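Zadeo Help Desk | Classroom Programs | Ticket history

Subject: Arm stalls on basket task, student team blocked
Category: Hardware / Motion
Priority: Normal (submitter asked for High)
Site: Virden, robotics club
Status: Closed by submitter, with comments

Original report

Our club is working on the Trasta sorting challenge: three colored cubes on a cloth-covered table, one wicker basket, all cubes in the basket at the end. The students wrote the program themselves. On the red cube the arm goes down, closes, lifts a little and then stops with "motion fault 58." It does not do this every time. It did it 6 times out of 25 last session, which the students logged properly, with the start position of every cube.

Before anyone sends me the standard reply: yes, we restarted it. Yes, we are on the current release. I would like to know what fault 58 means, because the manual lists it as "general motion condition," and that could be anything up to and including bad weather.

Support reply 1

Thank you for contacting Zadeo. Fault 58 is a general motion condition. Please restart the controller, confirm that you are on the current release and run the calibration routine. If the problem continues, please attach the log file.

Submitter

See my second paragraph. Calibration run anyway, twice. Log attached. The fault came back on the fourth try after calibration.

One of the students has a theory that the cloth is the problem. The fingers go low enough to pinch some of it along with the cube, and the arm feels the drag when it lifts. I was doubtful, as the team has blamed the cloth for most things this season. But it is a testable theory, so we are testing it.

Support reply 2

Thank you for the log. Our engineers see a load spike on the vertical axis shortly before each fault. This is often caused by exceeding the rated payload. Can you confirm the weight of the objects?

Submitter

They are small cubes. A student can carry all three in one hand. If the arm can't lift one of them, I have a different complaint.

The load spike is interesting, though, and it fits the cloth theory better than it fits yours. Next step on our side is raising the grasp height. The students wanted to change the height, the speed and the grip force all at once. I made them pick one.

Submitter, same day, 4:40 p.m.

Grasp height raised by 6 mm. Speed and force unchanged. Cube order changed so that red comes last, since it is the only one that has ever faulted and we wanted to see the other two go through first.
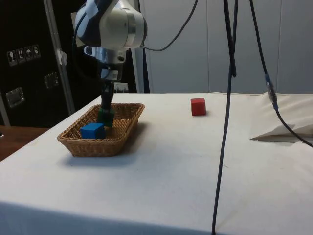 Attachment 1: Green cube at the basket, blue in the basket, red still on the cloth.

We ran 25 trials at the new height. No fault 58. I am not calling that fixed. With a fault that shows up now and then, a good afternoon doesn't prove much, and we changed the order at the same time as the height, which I let slip past me and should not have. Tomorrow we go back to the old order and keep the new height.

Support reply 3

We are glad to hear your issue is resolved! May we close this ticket?

Submitter

No. Please read the last paragraph of my previous message.

Support reply 4

Apologies. Ticket remains open. Could you also check that cables are not restricting the arm? A cable that pulls tight at one end of the reach can produce a similar load reading.

Submitter

That is the first useful suggestion on this ticket, so thank you. We moved the arm by hand through the whole path with the motors off and watched the cables. Nothing went tight over the red cube's spot. The students also tried putting the blue cube there with the old height, to see if the fault belonged to the cube or to the place. It faulted on the blue one too. So it is the place.

Old order, new height: 25 trials, no faults.
Old order, old height: fault on trial 11, same spot, same load spike.

Then we smoothed the cloth and taped it down at that spot, old height again, and got 25 clean trials. My reading is that the cloth rides up a bit there and the fingers catch it. The student was right and I have told the student so.

I still have two questions that Zadeo should answer. First, why does a small tug on a tablecloth give the same fault number as a real collision? The Wongsuwan trainer we used before had separate numbers for the two, and it was older and cheaper. Second, the Trasta starter program ships with a default grasp height that puts the fingertips practically on the table. Who tried that on anything softer than bare wood? The challenge kit tells teams to use a cloth.

Support reply 5

Thank you for the detailed testing. We have passed your comments on fault numbering to the product team. The default grasp height is intended as a starting point and may be adjusted by the user.

Submitter

"Passed to the product team" is where my June ticket went as well — I never heard about that one again. If the default is only a starting point, please say so in the manual, on the page where the number is.

You can close this. We are keeping the raised height and the tape. The trial sheets are attached in case someone there wants to look at them. The students would like the load plot back with the axes labeled, if that is possible.

Ticket closed by submitter.
Attachments: 1 photo, 2 log files, trial sheets (scanned)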